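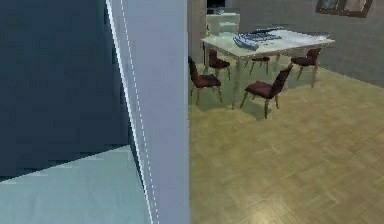 Papers > Housing and Home > Shared Meals

3.2 Where the table is used for work

Of the 248 households which answered our February survey, 38 told us that they eat at the same table where they also do paid work. We asked them to keep a short diary of each evening meal. In most of these homes the work things were moved to one end — they were seldom put away.

Figure 2. A dining table with a laptop, a pencil and a shallow white bowl on it; maroon chairs stand at the table. 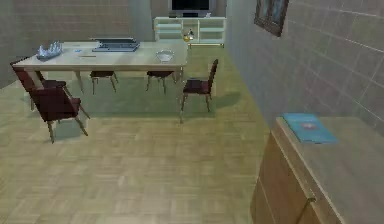

The diaries also show that the meal starts later in such homes, and that children more often eat before the adults. Medina found the same pattern in his earlier study of rented flats in Skiva, though he did not ask who clears the table. In our group it was usually the person who cooked. One mother wrote that she had stopped using a tablecloth, as it took too long to lay it under the papers.

We do not claim that work at the table is the cause. Families with long travel to work also eat late, and we return to their answers in section 3.3.

7 shares · 2 comments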